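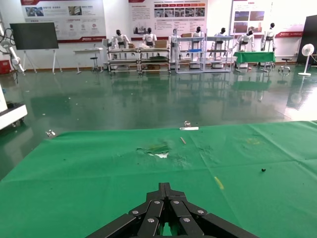 El semestre del club se acabó y toca escribir algo antes de que se me olvide. Entré en marzo, sin saber nada de robótica más allá de lo que se ve en una asignatura de control, y me pusieron en el grupo de manipulación. Somos 5 personas. La coordinadora es Thoa Vi, que lleva en el club desde que se fundó y que es la única que entiende todo el código de planificación.

El proyecto de este año se llama Hultivberg. La tarea es sencilla de contar: coger objetos pequeños de una superficie y dejarlos dentro de una caja de cartón abierta. Al principio pensé que lo difícil sería la visión. Luego pasé semanas con la pinza y cambié de opinión. Un palito fino de madera, tumbado sobre una tela, es mucho peor que una botella. Si la pinza baja un poco de más, empuja la tela y el objeto se mueve con ella. Si baja un poco de menos, cierra en el aire. Con los vasos transparentes el problema es otro, la cámara de profundidad los ve a medias y el programa calcula una altura que no es.

Lo primero que hicimos fue anotar todos los intentos en una hoja de cálculo. Fecha, objeto, posición inicial, resultado y una columna de comentarios que cada uno rellenaba a su manera. Hasta hoy llevamos 463 intentos anotados, y 161 son fallos. La mayoría de los fallos son con objetos planos, tarjetas y etiquetas sobre todo. Probamos a entrar de lado y a arrastrar el objeto hasta un pliegue de la tela para levantarlo desde ahí. Lo segundo funcionó mejor, aunque tarda bastante más y no siempre hay un pliegue donde hace falta.

El programa de control lo escribimos encima de Muvov, la librería que ya usaba el grupo del año pasado. Tiene cosas buenas – la cinemática inversa no nos ha dado un solo problema – y una documentación bastante pobre. Perdí una tarde entera con los ejes de la muñeca, porque en un fichero los ángulos van en grados y en otro en radianes. Lo dejé apuntado en el wiki del club por si le sirve a alguien.

Después vinieron las cajas. Parecía la parte fácil y nos ocupó casi todo el final del semestre. Las solapas son el problema. Cada caja las tiene abiertas a un ángulo distinto y, si la trayectoria pasa demasiado cerca, el brazo toca una y desplaza la caja entera. También cuenta cómo se colocan: pegadas unas a otras se mueven menos, pero las solapas de una invaden el espacio de la siguiente.
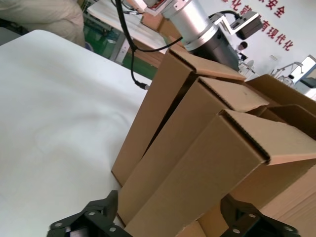 Thoa propuso tratar cada solapa como un plano aparte y dejar un margen fijo alrededor. Con eso bajaron mucho los choques, a cambio de que el brazo sube más de lo necesario y cada ciclo es más lento. Para la competición de Surnden el tiempo puntúa, así que habrá que ajustar ese margen. Mi idea es medir la solapa una sola vez, al empezar, y no tocar la estimación salvo que la caja se mueva. Todavía no lo he programado.

De la competición sabemos poco. Se presentan 2 equipos de nuestro club, el nuestro y el que trabaja con el método de Polák, que planifica el agarre y el depósito juntos. Les va bien con objetos rígidos. Hemos quedado en compartir la hoja de cálculo y mantener el código separado.

Pendiente para la vuelta:

Calibrar otra vez la cámara de la muñeca.
Repetir las pruebas con tarjetas, con la tela bien estirada.
Medir cuánto tarda un ciclo completo con el margen reducido.
Ordenar los comentarios de la hoja, que ahora mismo solo los entiende quien los escribió.

Si alguien que lea esto ha trabajado con vasos transparentes y cámaras de profundidad, que me deje un comentario. He leído un par de artículos y todos piden más datos de los que tenemos.

Publicado el 2019-12-30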